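Shop > Tables & Boards > Gasstead Work Boards

Gasstead Sorting Board, light wood, with block set
6 min read | 15 comments | Share 194

Back in stock as of May. Same board as before, new edge finish, blocks now included in the price. If you bought the older one from us (the Pideo) the blocks fit the same storage tray so dont buy another.

What it is
Flat light-colored wooden board for tabletop sorting, lining up, pattern games, copy-the-shape games. Goes on any table. Plain top, no printing, no grooves, no pegs. You put blocks on it and move them. People kept asking for a version with holes and we tried it and went back to plain.

What you get
- one board
- one bag of small colored blocks in red, yellow, green, blue
- mixed shapes, so you can sort by color or by shape or just make a line
- storage tray (Agbayani, grey only now, the white is discontinued)

Spare bags sold separately, see Parts. Single blocks too if you lose one. Tell us color AND shape when you order, "the green one" is not enough, there's a cylinder and a star and we will send the wrong one.

Surface
Sanded, two coats clear. Blocks slide easy with a finger or a stick. A bit more drag for the first week or so until the finish hardens up. Wipe with a damp cloth, dry right after. No soaking. No bleach wipes, they leave a dull patch and we can't fix that under warranty.

Which table
Wood, metal, plastic, all fine. On perforated metal tops like the Stanberg bench the board sits flat but it can creep if you lean on one side, put the rubber dots under the corners. Dots come in the tray, small paper envelope, easy to throw out by mistake so check before you bin the packing.

Layouts to start with
Straight line first. Then two lines. Then a curve, leave the middle of the board open so there is room to move things thru. Pairs of colors work well for the curve, two of each.
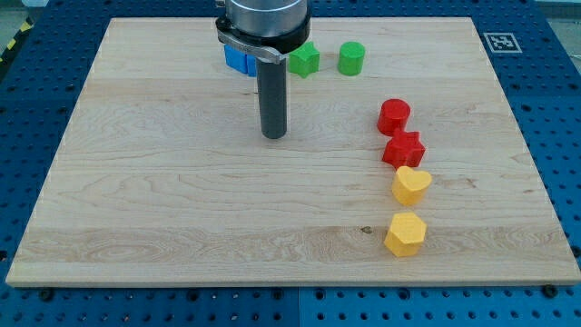 Shipping and returns
Ships flat in one carton. Orders in before 2 pm go out same day. Heavier than it looks so no letterbox delivery, somebody has to be in. Returns 15 days, blocks counted back in please.

Parts
Block bag, part 194
Rubber dots, sheet of 6
Tray, grey, part 2000
Clear finish touch-up pen, out of stock untill the next Gasstead delivery

School orders, ask for the price sheet. Board and tray only (no blocks) also possible, email first.

15 comments | Share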